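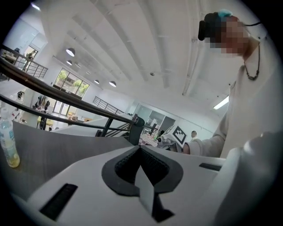
I've been keeping a grocery notebook since April. It's a plain spiral one from the drugstore, and it lives in the drawer with the takeout menus. Every time I shop, I write down the store, the total, and anything we threw out since the last entry. I started because our food spending had crept up and neither of us could say where it was going.

The first full month came to $531 for two people. That was more than I expected. I would have guessed 400 and something, and I would have said it with confidence. A good part of the difference was small trips. I work near the Girard on the corner, and I was stopping in three or four evenings a week for one item and leaving with five. None of those receipts looked like much. The smallest was under four dollars and most were in the teens.

So the first change was to stop going in there on the way home. I still go if we're out of milk. Otherwise, whatever is in the house is dinner. There were some odd dinners in the beginning. We had rice with canned corn and a fried egg twice in one week, and a baked potato with the end of a jar of salsa. It was fine.

The main shop is now on Tuesday, after work, at the bigger store on Sidach Road. Tuesday is quiet and the shelves have been filled again after the weekend. I get there at 6:15 or so and I'm out by seven. I used to go on Sunday afternoon, like everyone else in this town, and spend a quarter of the trip standing in line.

I make the list from the cupboard instead of from recipes. I look at what we have, write down four dinners that use some of it, and buy what's missing. Four is the right number for us. I tried planning all seven and ended up with food going bad, as there is always one night when we eat out and another when we both just want toast. Leftovers cover the remaining day.

Produce is where most of our waste was. The thrown-out column for the first month had a whole bag of spinach, half a cabbage, two cucumbers, cilantro (three separate times) and an eggplant I bought with no plan at all. I like vegetables and I like looking at them in the store, and I was buying for a household that cooks more than ours does.
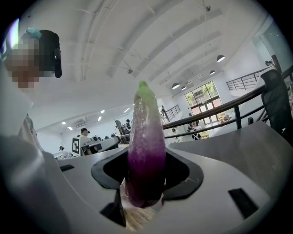
What I do now is buy two kinds that need eating soon and two that will keep. The quick ones are things like greens, mushrooms, or zucchini, and they go into the first two dinners. The keepers are carrots, cabbage, onions, or squash. If something looks very good I can swap it in, but I have to put one back. I also stopped using the bottom drawer of the fridge for anything that spoils fast. I don't look in there. Greens go on the middle shelf at eye level and the drawer is for carrots and beer.

Cilantro I've given up on. The store only sells it in big bunches and we use a spoonful. I have a pot of chives on the windowsill, and that does for most things even if it isn't the same.

I tried two apps before settling on paper. The one called Numance scans your receipts and sorts them into groups, and it does that well enough, but it kept putting cat litter under "bakery" and I got tired of fixing it. It also wanted $40 a year after the trial. The notebook was $2 and there's room in it for comments. Some of the entries are just "tired, bought pizza."

I also bought a set of Brornero containers, the glass ones with the snap lids. I held off for a while because it seemed silly to spend money in order to spend less. They have been useful, mainly because I can see what's inside. We had a stack of old yogurt tubs before that, and nothing in a yogurt tub ever got eaten unless it was yogurt. One of the lids has already cracked at the hinge. The rest are holding up.

A few other things from the notebook, in no order:

Meat is a smaller share than I thought. We eat it maybe three nights a week and buy what's marked down. Cheese costs us more than meat does. I haven't done anything about the cheese.

Bread from the bakery counter costs more than the sliced loaf but we finish it. The sliced loaf used to get down to the last six pieces and then sit there. I slice the bakery one the day I buy it and freeze half.

Store-brand canned tomatoes are fine. Store-brand coffee is not, at least at our store. I bought a large bag to save $6 and it took us a month and a half to get through it.

Drinks were a surprise. Seltzer alone was $62 over two months. We talked about getting one of those machines that makes it at home and decided against it for now, since the counter is full. Instead we each get one can a day and then it's tap water. That has held up better than I thought it would, though there was some borrowing against the next day during the hot spell.

Last month's total was $438. I don't expect it to go much lower and I'm not trying to push it. At that rate we would save a bit over a thousand dollars in a year, which would cover the brakes on the car. When I told my sister, she asked if we were on track for $2,000, because she had read about a couple who did that. We'd have to give up the cheese.

I've been asked whether writing it all down gets annoying. It takes me a couple of minutes with the receipt in front of me, usually while the kettle is on. I missed two weeks in the summer when we were away and didn't try to rebuild them. There's a line drawn across the page and it picks up again on the other side.

Next I want to figure out lunches. We both buy them at work more often than we bring them, and none of that is in the notebook yet.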